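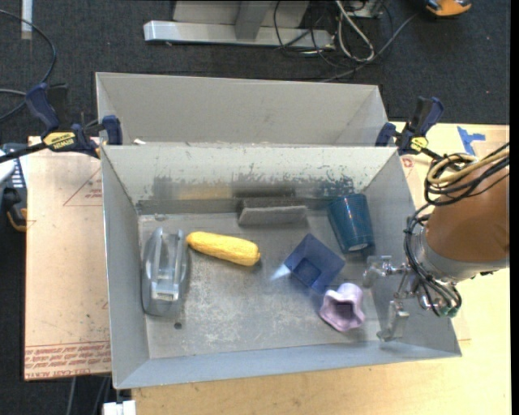
Cómo vaciar y ordenar el cajón de sastre de casa

Actualizado el 9 de agosto de 2023

Casi todas las casas tienen un cajón, una caja o una cubeta donde acaba lo que no tiene sitio: pilas, gomas, llaves sin etiqueta, cinta adhesiva, juguetes sueltos, tornillos de un mueble que ya no existe. Esta guía explica cómo vaciarlo y volver a llenarlo en una tarde, sin comprar nada especial.

Qué necesitas

Una mesa despejada o una sábana vieja en el suelo
2 cajas de cartón, una para tirar y otra para dar
Bolsas pequeñas con cierre
Un rotulador permanente y etiquetas
Un paño húmedo
Un comprobador de pilas, si tienes

Paso 1. Vaciarlo todo

Saca el cajón de la guía y vuélcalo entero. Si vas sacando cosas de una en una, lo normal es dejar la mitad dentro. Pasa el paño por el fondo y las esquinas y déjalo secar mientras sigues con lo demás. Si la madera está áspera o manchada, puedes forrarla con papel grueso cortado a medida.

Paso 2. Separar por uso

Agrupa las cosas según para qué sirven y dónde se usan, sin mirar de qué material son. En mi casa salen siempre los mismos montones: escritorio, costura, electricidad, ferretería, cocina y juegos. Los cables van aparte. Comprueba a qué aparato pertenece cada uno y pégale una etiqueta antes de guardarlo, aunque creas que te vas a acordar.

No te pares todavía a decidir qué se queda. Pon un temporizador de 30 minutos para este paso y, cuando suene, pasa al siguiente con lo que tengas.

Paso 3. Decidir

Coge cada montón y descarta primero lo fácil: bolígrafos secos, recibos ilegibles, gomas cuarteadas, manuales que se pueden consultar en internet. Las pilas gastadas y las bombillas van al punto limpio. Los medicamentos sueltos, a la farmacia.

Lo dudoso se mete en una bolsa con la fecha escrita - la mía dice "septiembre" - y se guarda fuera del cajón. Si al llegar ese mes no la has abierto, se da o se tira.

Paso 4. Dividir el espacio

Mide el interior del cajón, también la altura. Las cajas de zapatos recortadas y las bandejas de fruta funcionan bien como separadores. Yo usé durante un tiempo los módulos Skalteo, que encajan entre sí, pero en cajones de menos de 8 centímetros de alto rozan al cerrar. Para ese caso es mejor el cartón.

Coloca delante lo que usas cada semana: tijeras, cinta, un metro. Los objetos largos van en diagonal o pegados a un lateral. Deja un hueco vacío, porque siempre entra algo nuevo.

Paso 5. Etiquetar y mantener

Escribe el contenido en el borde de cada separador. Las etiquetas de papel se despegan con el roce, así que conviene cubrirlas con cinta transparente.

Para mantenerlo, repasa el cajón cuando cambies las pilas de algún aparato o cuando notes que cuesta cerrarlo. Un repaso corto consiste en devolver a su habitación lo que se ha colado y vaciar el hueco libre.

Si el cajón ya no cierra bien después de ordenarlo, revisa las guías: muchas veces hay un tornillo o un trozo de papel caído por detrás.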